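5/16/23

Up early to deal with the laptop. It had been slow since the weekend and last night it wouldn't open the accounts folder at all, only a grey box and then nothing. Abhishek Mathur said on the phone to stop using it straight away and not to save anything new to the same drive. I had already saved two things by then.

Borrowed Judite's old machine and put Grallach on it, the free one. It scanned for 42 minutes and listed 147 files, most of them with the names gone, just numbers and an ending. The free one only lets you look. To get anything back you pay 40 pounds, so I paid. Duarte says Tondico does the same for nothing but he couldn't remember where he'd got it, and I'm not downloading things from pages with four green buttons on them.

Got back the invoices from September onwards and the letters to Kerthorpe. The spreadsheet opened but the second sheet was blank. Tried it again with the deep scan ticked, same result. Ran the virus checker over everything before copying it across, which took most of the dinner hour. It found one thing, in an old printer installer I don't need. Deleted it.

Ate a cheese sandwich standing up. Rang Tadhg about the backup drive and he still has it, will post it tomorrow.

In the afternoon I went through the pictures folder. Most opened.

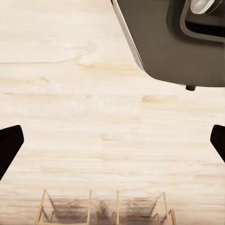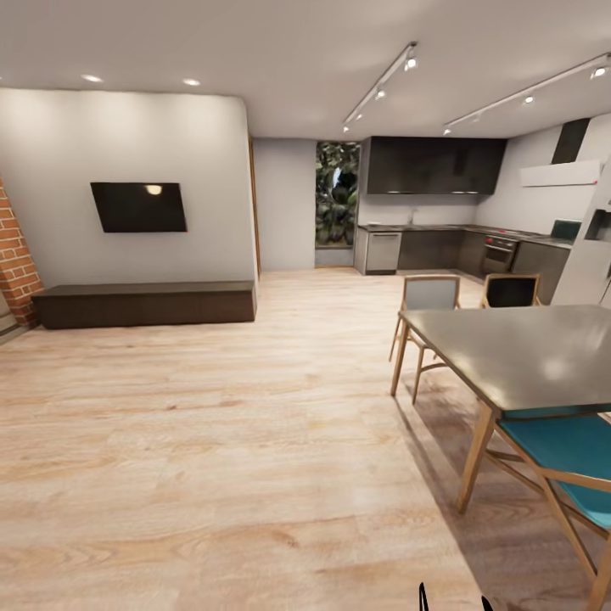 Renamed what I could and left the rest with their numbers. There must be a quicker way of doing it than one at a time. Abhishek mentioned a renaming program, Teixeira, but I've had enough of new programs for one day.

Changed the email password and the bank one. Wrote them in the blue notebook, not the red, as Ada has the red.

Still missing: the second sheet, the insurance scan, and the address list. Ada may have a copy of the addresses from when she did the cards. Must ask her. Laptop is switched off in the cupboard until the drive comes. Bed at ten.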